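Riseck Two-Arm Set-up Guide
Section 5: Recording a laundry task by remote control

Read Section 4 (homing and joint limits) first. The leader arms must be paired and the Wurent recorder must show a steady green light before you go on.

5.1 Preparing the room

1. Bring the robot to the place where the washing is normally done. Leave household items where they are unless they block the base.
2. Put the basket within reach of both grippers. Check the reach by moving the leader arms slowly with recording off.
3. Route the gripper cables on the outside of each arm and leave enough slack for a full wrist turn.

Caution: Keep feet and hands away from the base while the arms are powered. The helper stands to the side and holds the stop button.

5.2 Recording

4. Press Start on the pedal and wait for 2 beeps.
5. Move one arm at a time until you are used to the delay.
6. Close the gripper on a corner or edge of the cloth. Gripping the middle of a bunched item tends to pull up several pieces together.
7. Lift straight up before moving sideways.
8. Press Stop when both arms are back at rest.

Views from the head camera, laundry task:
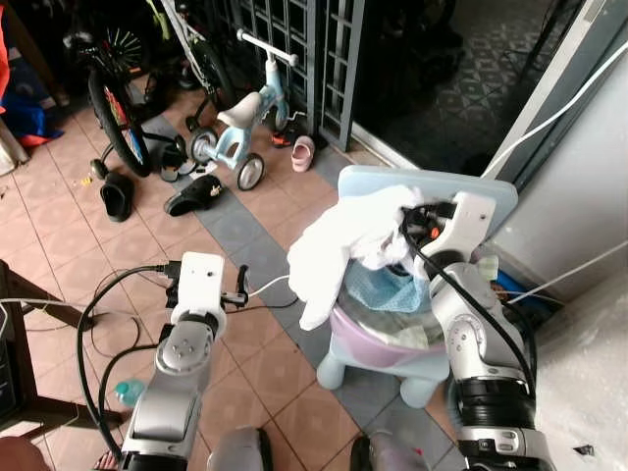
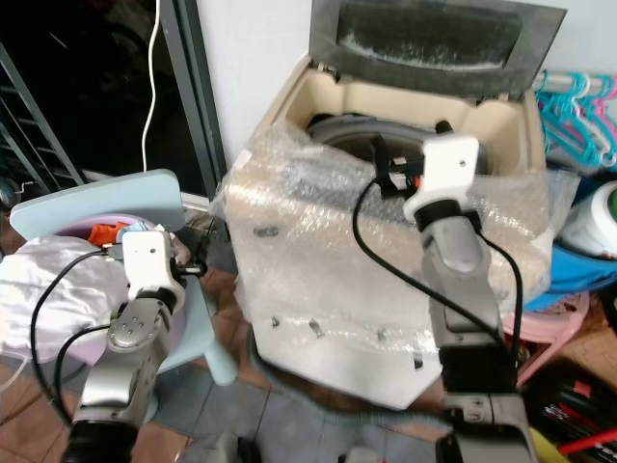
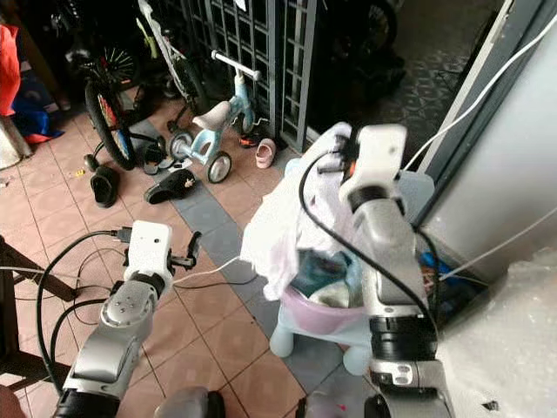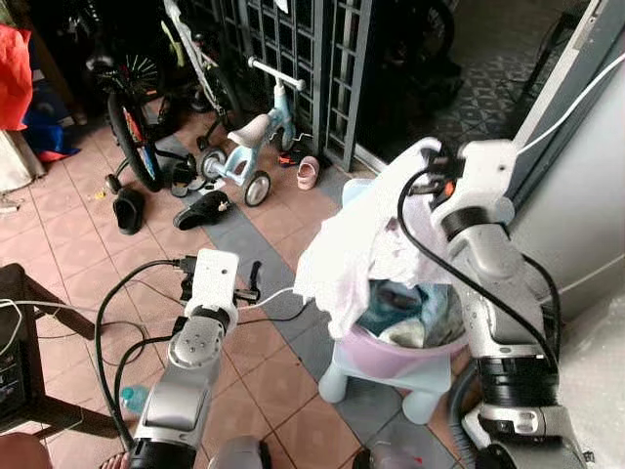
9. Play the recording back at half speed. Mark it Keep, Trim or Discard. A dropped item that you picked up again can be kept; a collision cannot.
10. Type the task name exactly as it appears on the task sheet. The Kozma uploader treats "basket to washer" and "basket-to-washer" as separate tasks.

Note: If you lose your grip, carry on and recover in your own time. Do not reach in and hand the item to the gripper.

Note: Each recording is limited to 41 seconds on the standard memory setting. Longer tasks are split automatically and joined again on upload.

5.3 If something goes wrong

Arm stops and shows E5: the wrist has reached its limit. Move the leader arm back the way it came and press Reset.

Gripper will not open: hold the trigger fully released for five seconds. If it stays closed, power down and turn the release screw by hand (see Section 8).

Left and right swapped: the leader arms are plugged in the wrong way round. Power down before changing them over.

Questions about the task sheets go to Sveva Fabbri at the Stalutholm office. For faults with the arms, contact Tamás Lakatos and give the serial number from the base plate.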